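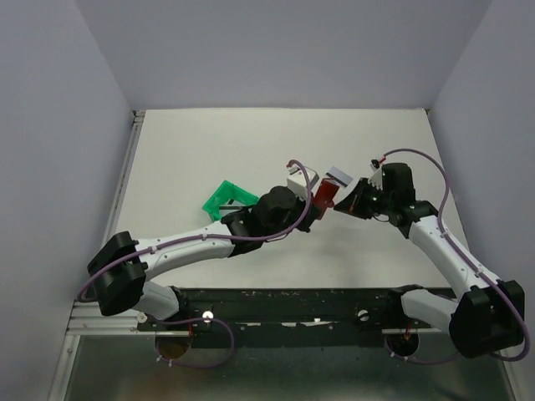 Who may add a building to the Zuvside heritage register?

Any resident of the district may add one, if the building is older than fifty years and the owner has been informed by letter. The entry stays as a draft until the register office accepts it.

Reading time: 3 min

4. Adding a building to the register

Before you start, keep ready the address, the plot number and at least one written source for the age of the building. A source can be a tax book, an old map or a letter from the parish. Family memory is welcome, but it goes in the field "Oral history" and does not count as a source.

1. Sign in and choose "New entry" from the left menu.

2. Type the street name in its present form. For streets which were renamed, write the old name in the second field. Example: Rostami Lane, formerly Mill Lane.

3. Enter the plot number without spaces. Plot 562 and plot 56 2 are for the system two different plots.

4. Enter the year of construction. If you know only the century, tick "Year not known" and select the century from the list. Do not guess a year.

5. Choose the present use: dwelling, workshop, shop, worship, public service, or empty.

6. Attach your source and write the page number. For the Jilleck tax book of 1859, please give also the column, as each page has two.

7. Press "Save draft". You receive an entry number, for example 697. Write it down, you will need it for any later correction.

Note: A draft which is not sent within 91 days is deleted. The attached files are deleted together with it.

Caution: Do not enter the names of present tenants in any field. Accepted entries are public and can be read by everybody.

4.1 Sending the draft for review

1. Open the draft and press "Check". Missing fields are marked in red.

2. Select the quarter. Buildings on the Nundura side of the river belong to the east quarter, also when their postal address says otherwise.

3. Press "Send". After this you cannot change the text yourself.

Drafts are read every Tuesday. If a question stays open, Yasaman Kordestani from the register office will write to you through the message box. Please answer there and not by ordinary e-mail, so that the answer is kept with the entry.

We use cookies to remember your language and text size. Accept | Settings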